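旧电脑拆装日,Gillemdale这边又热闹起来了

周三晚上我本来只打算去Gillemdale社区中心待一会儿,把家里那台吃灰的旧主机交出去就走,结果一直磨蹭到他们收桌子才回家。手上全是灰,指甲缝里黑黑的,回家洗了两遍还没洗干净,不过真的好玩!

先说说是什么事。Naststead是我们这片儿一个修东西的小团体,平时修台灯、修缝纫机、修小孩的滑板车,七月开始又加了一项:收旧台式机,拆开,清灰,能用的零件挑出来,再拼成整机送给需要的人家。第一次开门是晚上六点半,我到的时候门口已经排了队,有人推着购物小车,车里横着两台机箱,还有一位大叔直接把机箱抱在怀里,像抱着一只很沉的猫。那天一共收进来18台,比主办的人预想的多,临时又去隔壁教室借了两张桌子。

牵头的是Verna Pennington。她说话很快,站在门边一边登记一边问每个人同样的几句话:硬盘里的东西备份了没有,愿不愿意让他们把盘擦掉,电源线带了没有。我前面那位先生三个问题答了三个“没有”,被她笑着请到旁边的长凳上,让他先想想照片都存在哪儿。后来他决定把硬盘带回家,机箱留下。

轮到我的时候我也心虚,因为我那台机器里头有什么,自己早忘了。买的时候还是上学那会儿,风扇一转起来整个屋子都听得见,后来换了笔记本,它就一直待在衣柜底下,上面压着冬天的被子。Verna在标签上写了编号,往机箱顶上一贴,就算办完了手续。我问能不能留下来看他们拆,她说看可以,光站着看不行,递给我一把刷子。

于是我就坐到了Dexter Zamora那一桌。他负责教新手,桌上摆着螺丝刀、一卷纸胶带和几个装螺丝的小碟子。他的规矩很简单:先拔电源,再按一下开机键放掉余电,然后摸一下机箱的金属边,最后才准伸手进去。旁边一个中学生急着拧螺丝,被他叫停了好几回,小伙子脸都红了,但后来拆得比我利索多了。

我负责刷灰。说起来真有点不好意思,我那台机箱侧板一打开,里面的灰厚得像一层毛毡,Dexter倒是见怪不怪,让我搬到窗边去刷,别对着人。刷风扇的时候要用手指把扇叶按住,别让它跟着转,这个我以前完全不知道,还以为转得越欢灰掉得越快呢。刷完风扇刷散热片,刷完散热片再刷电源的进风口,电源本身不准拆,这一条Dexter说了好多遍,桌角还贴了张纸条。

拆下来的东西分几个箱子放。内存条一箱,硬盘一箱,显卡和别的扩展卡一箱,剩下各种线材一大箱,缠得跟面条一样。我花了很长时间解一根线,解开以后发现是坏的,插头那里裂了,只好扔进回收桶。心疼我那二十分钟!

硬盘是大家最关心的。好几个人问了我同样的问题(可能因为我手里拿着刷子,看起来像工作人员):交出去的硬盘会不会被人翻看?我也跑去问了Verna,她的回答是这样的:愿意留下硬盘的人要在登记单上签字,盘先单独放,贴上跟机箱一样的编号,由固定的两个人用软件整盘擦除,擦完再做一遍检测。检测不过关的不再装机,打孔以后送去回收。擦除和检测都要时间,大一点的盘得跑一整夜,所以当晚谁也别指望看见整机拼好。

拼装用的机箱也有讲究。他们喜欢那种老款的塔式机箱,地方大,手伸得进去,硬盘装在塑料托架里,有的连螺丝都不用拧。太小的机箱反而麻烦,线挤在一起,换个内存都得先拆别的东西。我那台属于中等,Dexter看了看,说壳子可以用,里面的主板就看运气了。

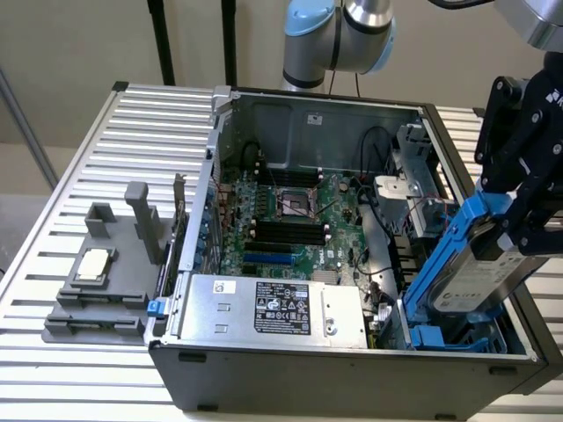 Horațiu Rusu觉得,处理器还没装上的主板最该小心对待,插槽里的触点碰歪一点点就够折腾半天的,他宁可大家把这一步留到最后,找个安静的时候慢慢做。他还提议下次给每块空着插槽的主板都配一个塑料保护盖,没有盖子的先别往箱子里摞。

这话我是举双手赞成的。那晚桌子一挤起来,胳膊碰胳膊,螺丝掉进机箱里的事发生了不止一回。我自己就掉了一颗,把机箱抱起来斜着晃了半天才听见它滚出来,叮的一声,整桌人都替我松了口气。

零件的来源除了居民送的,还有一部分是Gukard给的。Gukard是镇上一家小店,卖打印机和墨盒的,老板清仓库的时候翻出一批旧键盘和鼠标,全拉过来了。键盘我试了几个,有的按键发黏,得拆下来泡一泡再装回去,这活儿据说下周要专门开一桌,我已经报了名(我喜欢听键帽一颗一颗弹出来的声音,没办法)。

那拼好的电脑给谁呢?按照登记单上的说法,第一批打算做出8台,先给孩子要写作业又没有电脑的家庭,其次是刚搬来、需要上网办手续的住户。申请表就放在社区中心前台,填名字、联系方式和大概用途就行,不用写长长的理由。系统会先装好,办公软件和浏览器也会装好,拿回家插上电就能用。显示器目前比较缺,谁家有闲置的、屏幕没裂的,请尽管搬来,他们真的很需要。

也有东西是不收的,顺便提醒一下,免得白跑:电池鼓起来的笔记本不收,老式的大肚子显示器不收,进过水的机器也不收。打印机嘛,Verna的表情已经说明了一切,别带。

中间还有个小插曲。八点多的时候Juniper Hutchins端来了一大盘姜饼,大家才想起来都没吃晚饭。吃东西要到走廊里去吃,吃完洗手擦干再回来,这规矩执行得相当严格,有个小朋友嘴边还沾着糖粉就想溜进来,被他妈妈一把拎了出去。我吃了三块,喝了一杯特别浓的茶,回去又刷了一个机箱,精神好得不得了。

收摊的时候螺丝碟子要盖上盖子,刷子要拍干净,机箱按编号靠墙码好。我那台排在倒数第三个,标签贴得有点歪,我给它重新按平了。走出门的时候心里还怪舍不得的,毕竟陪我熬过那么多次交作业的夜晚。

接下来的安排我抄了一份:七月里每个周三晚上都开,时间还是六点半,地点不变,走侧门进,正门那会儿已经锁了。想学拆装的直接来,不用自己带工具,头发长的请扎起来,手链和手表最好放在家里。想送旧机器的请尽量早到,登记那张桌子收得比别的桌子早。停车的话,后面的空地可以停,Gebru面包房门口那几个位子是给他们客人留的,别占。

下周我打算带着邻居一起去,她家阁楼上还有一台,说是米白色的,重得要命,得两个人抬。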